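Susta Household Robotics Safety Program
Progress report to the Ganau Fund, second reporting period

Summary

Work on the draft code of practice for kitchen robots is on schedule. The period covered by this report ended in July. Of the 63 provisions planned for the code, 40 now have agreed wording and a matching test procedure. A further 12 are with outside reviewers. The remainder concern shared spaces and will be taken up in the next period.

Work completed

The Gerkdale office finished the chapter on doors, drawers and lids. It requires that a robot approach any hinged appliance door at reduced speed, that the point of contact be defined before motion begins, and that the second arm be held clear of the door's path. The earlier draft left the position of the second arm to the operator. Reviewers at Hutchins objected to this, and the text was changed.

Each provision in the chapter is first tried in simulation and then repeated on hardware. Simulated trials use a standard counter layout with ordinary kitchen items left in place, as a cleared counter gives results that do not carry over well to homes.
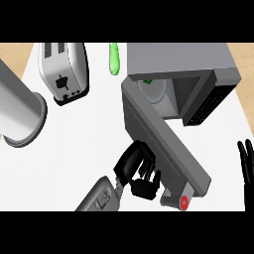
Simulated microwave trial: left gripper near the door handle, which carries a red marker; right hand at the far side of the counter.

The microwave procedure took longer to settle than the others. A door that hangs open over the counter reduces the space in which the arm can withdraw, and the first wording did not say when withdrawal should start. The revised text sets a hold point after the door stops moving – the arm may not leave it until the path back has been checked. Test staff are now asked to record the hold point separately in the trial log.

Matters requiring attention

Three provisions on handle markers remain open. Hutchins favors allowing markers in certification tests, provided the report states that they were used. The Gerkdale office would limit them to development work. A joint proposal will be sent to the Fund before the wording is fixed.

Hardware trials of the drawer provisions were delayed by a late delivery of force sensors. The sensors have been received and calibrated. No change to the budget is requested.

Next period

Susta will complete the outside review, begin drafting the shared-space provisions, and issue the door chapter for public comment.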